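3.2 Package orientation and breakage in transit

Breakage of short-dough biscuits between the bakery and the store shelf has mostly been treated as a question of recipe. Fat content, baking time and final moisture all affect how easily a biscuit snaps, and most producers adjust these first. The present section deals with the package instead, and in particular with how a narrow carton behaves when it travels on its side.

Cartons were drawn from the Korkstead depot, where mixed pallets are assembled for small retailers. Each pallet carried 64 cartons in 3 layers, with the fill of the upper layer left to the packer. Pallets went out by the Stustano route, which includes a long stretch of patched concrete road, and were opened on arrival. A carton was scored as damaged if at least one biscuit inside had broken across its full width. Chipped edges and loose crumbs were recorded separately and are not counted as damage in Table 4.

Three positions were compared: upright, flat on the broad face, and flat on the narrow side. Upright cartons gave the lowest damage in the bottom layer, where the side walls of the carton carry most of the load. In the top layer the ranking changed. Upright cartons there were free to tip, and those that had fallen over by the end of the trip showed more damage than cartons that had been laid flat from the start. The effect was stronger in January, when the depot was unheated and the board was stiffer, but the January runs were few and we do not test the difference.

Inner trays reduced damage in every position. The gain was smallest for cartons on the narrow side - here the biscuits rest on their edges and the tray wall gives little support. A folded paper liner, tried at the suggestion of Reginald Fitzsimmons, performed nearly as well as the tray in the upright position and costs less to fit. It was not tried on the narrow side.

Two limits should be noted. First, the scoring was done by eye, and repeat scoring of 24 cartons by a second person disagreed in 5 cases, all of them involving hairline cracks. Second, the Mahasneh data logger used on the pallets records peak shock only. It can't separate one hard knock from a long run of small ones, and the two may well do different kinds of harm to a dry biscuit.

Tall, narrow cartons are common for shortbread, and many carry their product name along the long axis, as in Figure 3. Text set this way reads level when the carton is laid down, and packers at the depot told us they tended to lay such cartons flat for that reason. Printed arrows were ignored more often than not. We therefore treat the print layout as one of the factors that decide position in mixed loads, alongside pallet height and the gap left under the wrap.

Figure 3. Shortbread carton with the product name printed lengthwise.

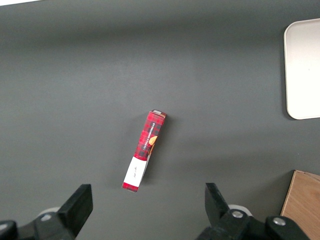
3.3 Effect of wrap tension

Wrap tension was set on the Zullel machine at the depot and held constant within each run. Higher tension reduced tipping in the top layer but bowed the outer cartons in the middle layer, and the two effects partly cancel in the pallet totals.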